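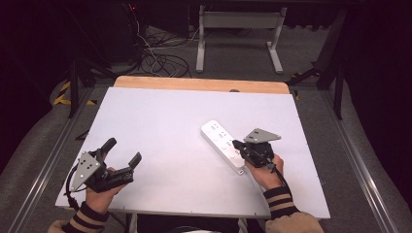
STRICKLAND, 17 June 2020 – Nilleo has released the Junau, a countertop proofing cabinet for small bakeries, sandwich shops and cafes that make their own bread dough on site. The Junau holds dough at a set temperature and humidity through bulk fermentation and final proof, and replaces the walk-in or roll-in proofer for kitchens that do not have the floor space. The cabinet runs on ordinary household current and needs no dedicated circuit. A plain power strip like the white one lying at an angle across the board has enough outlets for the cabinet, a kitchen scale and a timer, although Nilleo recommends that the cabinet be plugged directly into the wall where a receptacle is within reach of the cord.

The cabinet takes four half-size sheet pans. Shelf supports are fixed and lift out for washing. Heat is supplied by a low-wattage element under the floor plate, with a shallow water pan above it. A small fan moves air up the back wall and across each shelf, and the fan speed drops when the door is closed and the chamber has reached its set point. This limits skin formation on uncovered loaves, a common complaint with units that heat from one side only.

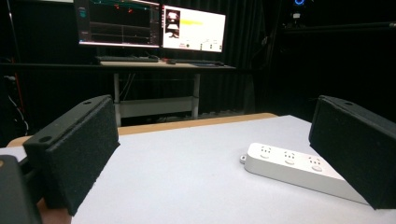
Temperature is set in one-degree steps from the front panel, in Fahrenheit or Celsius. Humidity has low, medium and high settings. The panel stores a two-stage program, so that dough can be held cool overnight and brought up to proofing temperature before the morning shift. The longest program is 25 hours. After a power interruption the cabinet resumes the program at the point where it stopped and shows a warning light until a key is pressed. It does not adjust the remaining time, and the operator should check the dough before baking.

Trials were completed in May at the Curnier test bakery, on three formulas: a lean white dough, a 40 percent whole wheat dough and an enriched roll dough. A total of 3,503 pieces were proofed and baked. Pieces were weighed before proofing, and height was measured at the center after baking. Differences between the top and bottom shelves were smallest in the lean dough. The enriched rolls on the bottom shelf proofed faster than those on the top shelf, and Nilleo changed the position of the fan baffle as a result. The production model includes the revised baffle.

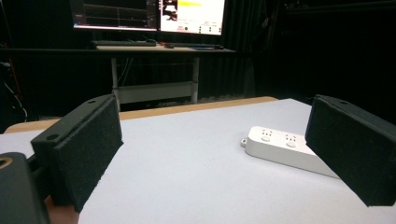

The whole wheat results led to a change in the manual as well. The first draft gave one humidity setting for all lean doughs. The printed version lists the medium setting for doughs above 30 percent whole grain, where the high setting left the surface tacky and made scoring difficult. Bakers who use a wet starter should begin with the medium setting and adjust after the first batch.

Cleaning is done with warm water and a mild detergent. The water pan should be emptied at the end of each day – hard water will leave scale on the floor plate if it is left to dry out – and descaled monthly with white vinegar. The door gasket pulls off without tools.
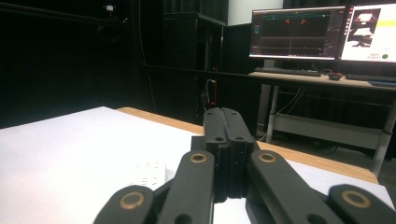 Mavis Esposito said the overnight hold was the feature she would use most, but that she would have liked a fifth shelf, and that a kitchen already working with a full-size rack proofer would find "very little reason to switch" on capacity alone.

The first production run is 3,000 units. Orders are being accepted now from bakery equipment dealers and from Nilleo directly. Replacement gaskets, water pans and shelf supports are stocked separately. The Junau carries a two-year warranty on parts, excluding the gasket. A full-size version is under study and no release date has been set.

The manual and the trial summary, with proofing times for each of the three formulas, are available on request from the Nilleo office in Strickland.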